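**Progress report: Jomatthorpe youth softball development grant**
To: Amna Zaidi, Naqvi Fund
From: Shahzad Ghauri, program coordinator
10 September 2022

You asked for numbers first. We signed up 182 players against a target of 150, and 79 of them were still coming to practice in the last week of summer. I would not call that a success yet. Sign-up was free and came with a T-shirt, so the first figure tells us very little.

The pitching clinics held on to players best. Batting sessions at the Jandach field started full and thinned out fast, mostly on the late slot. Two coaches blame the heat. I'm not convinced — the early slot was just as hot by July and kept its players. 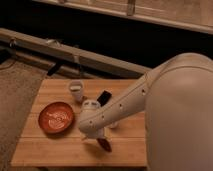

*Round dish and white cup on a wooden table.*

Spending to date on equipment is $1,697, nearly all of it on catcher's gear and helmets. The Haltano pitching machine is still on loan, and I am not asking to buy one. It was used at nine sessions and jammed at four. The supplier says a new feed wheel will fix it. They said that in June as well.

Coach training is behind. We promised 30 certified coaches and have 17. Another eight are booked on the October course, which leaves us short even if every one of them passes. I'd like to move the deadline to spring and stop counting parents who only did the online part.

The claim in our original application that the program would feed the high school team within a year was too hopeful, and I'd prefer to drop it. Three players tried out and one made the roster. She was already playing travel ball before she came to us.

Still open: the fall field permit, the invoice for the second set of bases, and your decision on the coaching deadline.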